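Home | Desk & Office | Desk Mats | Wool Felt | Govcombe Wool Felt Desk Mat, Large

Govcombe Wool Felt Desk Mat, Large
Item 1094
In stock. Ships from our Cadholm warehouse.

Overview
The Govcombe is a pressed wool felt mat for people who work at a bare desk and want something softer under their wrists. It quiets a hard top, keeps a mug from leaving rings, and stops papers from sliding. The large size is 80 cm wide and 40 cm deep, enough for a keyboard and mouse with a notebook to one side. The edges are cut clean and left unstitched, so there is no raised seam where your forearm rests.

The felt comes from the Prakeo mill and is dyed before pressing. A scuff or a trimmed edge shows the same color all the way through. The underside has a thin cork layer that holds still on laminate, glass and sealed wood. On waxed or oiled wood, put a sheet of paper under the mat for the first month.

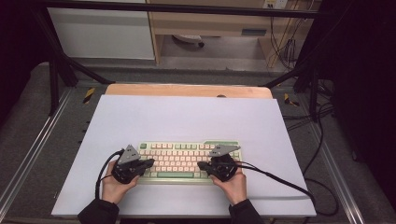 Will an optical mouse track on wool felt?
Most do. The surface is a little slower than a hard plastic pad, and you may want to raise the pointer speed one step. Very old mice with a ball underneath pick up fibers and are not recommended.

Colors
Oat, Slate, Moss, Rust. Oat and Slate are kept in stock all year. Moss and Rust are dyed in smaller batches and usually come back in January. Two mats from different batches can differ slightly in shade, so order them together if they will sit side by side.
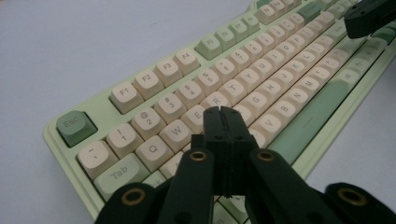

Choosing a color is mostly a question of what else is on the desk. Slate hides ink and coffee best. Oat is the lightest of the four and shows dust the least, but needs spot cleaning more often. If you have a light-colored keyboard, such as a mint green one with cream keys and a few darker green ones, Moss picks up the accent keys and Oat stays close to the cream. Rust goes well with walnut and other dark tops. Swatch cards are free with any order; ask for one in the notes box at checkout.

Care
Brush with a soft clothes brush once a week. Blot spills right away with a dry cloth, then dab with cool water and a drop of wool soap. Do not machine wash, tumble dry or iron. Light pilling in the first few weeks is normal and can be shaved off with a fabric comb.

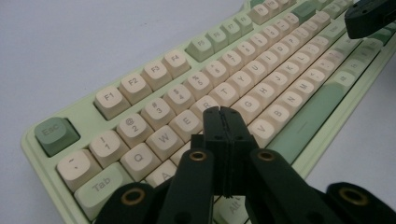

Store the mat flat or rolled with the felt side out. Rolling it the other way can crease the cork. If it arrives with a curl, leave it under a few books overnight.

Specifications
Material: wool felt, cork backing
Size: 80 x 40 cm
Weight: around 400 g
Edges: cut, unstitched

Returns
Unused mats can be returned in the original tube. Mats trimmed to size cannot be returned.

Goes well with
Lam Felt Coasters, Set of Four
Lam Pen Tray
Govcombe Wool Felt Desk Mat, Small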